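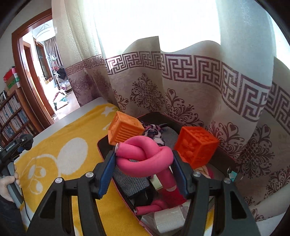 1/ Things I have learned about toy libraries, having joined one in July and been a member long enough to owe it money

2/ You pay your annual fee and for that you get up to 12 toys at a time. I took the full quota on my first visit, like someone let loose at a buffet. Carrying them to the car took longer than choosing them.

3/ Every toy comes with a parts list. You will come to know this list better than your own phone number. "Hammer (2), pegs (5), base." The pegs were fine. We had one hammer for nine days and I aged visibly.

4/ The second hammer was in the bread bin. No charges have been laid.

5/ The kid's favourite borrowed toy will be the one that plays a song. The song will have no off switch, and the renewal limit is more generous than you'd like. We are on our third fortnight of the singing tractor.

6/ Meanwhile the beautiful thing you picked yourself, the one with the colours you'd happily leave out when people come over, gets used as a step to reach the singing tractor.

7/ Puzzles. Do not borrow a puzzle unless you are the kind of household that can return a puzzle. We are not, and it's on our file.

8/ Zahira Tuhumury runs the returns desk at ours and can tell by the rattle whether a box of blocks is short. I've watched her do it. She gave the box one shake, looked at me, and I went back out to the car and checked under the seat.

9/ Wash everything when it comes home and again before it goes back. Warm water, a bit of dish soap, dry it on a towel. Anything with a battery compartment gets a wipe only - ask me about the duck. (Don't ask me about the duck. It was $12.)

10/ It has saved us a packet, mind you. Grandparents still buy things, so the house is no emptier, but at least some of the clutter leaves every second week and different clutter arrives.

11/ My neighbour Yi-chun Yang put me on to it. She's been a member through three kids and now borrows the marble run for herself. Says she's testing it for a niece. The niece is in Year 11.

12/ Anyway, if there's one near you, go. Mornings are quieter, bring big bags, and photograph the contents before you leave so you can't be blamed for the missing giraffe.

13/ Update: we were blamed for the missing giraffe. It was in my coat.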